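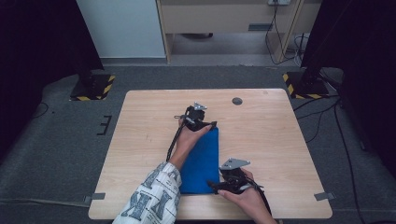
Teaching a Cloth Fold by Hand: Project Report, Lelwood Robotics Course

Our project began with a simple question from the Prestby workshop in July: can a robot learn to fold a cloth from people who never touch the robot at all? We spent the term finding out, and we enjoyed it more than we expected to (even the fussy parts, of which there were plenty).

We recorded 164 demonstrations with a pair of hand-held grippers. Every trial began with the cloth dropped in a heap, and the person had 30 seconds to spread it and fold it. We went through the recordings one by one and kept 118 for training. 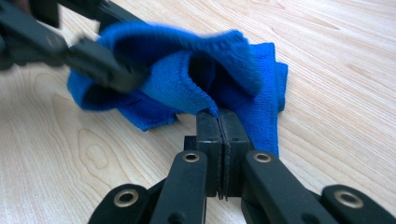 The trials we threw out mostly had a lost grip, or one hand hiding the other from the wrist view at a bad moment. We kept a few slow ones on purpose, hoping the model would pick up some patience from them -- we think it did, a little.

Training followed the Clerkley method with 3 camera views, one from the head and one from each gripper. Dropping the head view hurt the spreading stage badly and hardly changed the last fold.
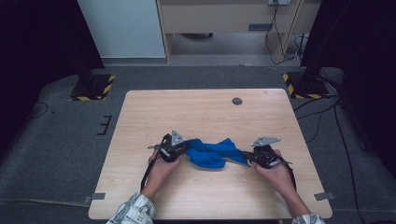

What we would change

We called our model Mok, and Mok is still clumsy at finding a corner. It tends to open its fingers too early and then hover beside the cloth. 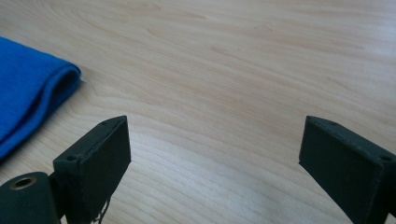
A classmate wondered whether we had tried starting from a flat cloth first and adding the crumpled starts later, which might have made the corner problem easier to separate from the folding. We hadn't, and we would gladly spend another term on it.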